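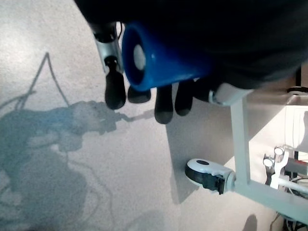 News > Building > Floors and finishes

Flasel changes slip test advice for speckled resin floors

April
By Jae-in Wang

Flooring supplier Flasel has revised its maintenance guidance for speckled resin floors after a series of slip tests showed that cleaning method has a larger effect on wet grip than the age of the surface.

The tests were carried out at Nelen, a distribution site where a resin floor with a fine fleck finish was laid in two phases. Readings were taken with a pendulum tester, which swings a rubber slider across the surface and records the resistance as a pendulum test value, or PTV. A higher value means more grip. In the UK a wet result of 36 or above is normally treated as low slip risk.

Flasel took readings at 83 points before any change was made to the cleaning routine. Of these, 44 fell below 36 when wet. The low readings were spread across both phases of the floor, although the older part had been in use for five years longer.

According to the company, the cause was a film of detergent left by over-strong dosing. The cleaning machines had been set for a heavily soiled workshop and were not adjusted when the building changed use. The film is hard to see on a pale, flecked surface — it dries without streaks — and it softens again when water is spilled on it.

"The resin itself was sound," said Nevzat Soylu, technical manager at Flasel. "We rinsed the floor twice with clean water, tested the same points and got the grip back. Grinding it would have cost a good deal and left the residue problem in place."

After rinsing, all but five of the points gave a wet result of 36 or more. Those five were beside a loading door, where the surface texture had worn smooth. They will be recoated.

The new guidance asks site managers to check detergent dosing each month, to rinse after every wet clean and to repeat pendulum tests once a year. On floors larger than 400 square metres, it advises testing doorways and turning areas separately from the open floor, and reporting each set of results on its own. Averages across a whole building should not be used.

The guidance applies to existing floors as well as new ones. Flasel said its product data sheets would be updated to match, with the Gil range of screeds to follow later.

Related items
Staltora adds low-odour primer for occupied buildings
Moisture readings in new screeds: when to test again
Joint repairs in cold stores
Choosing a slider for pendulum tests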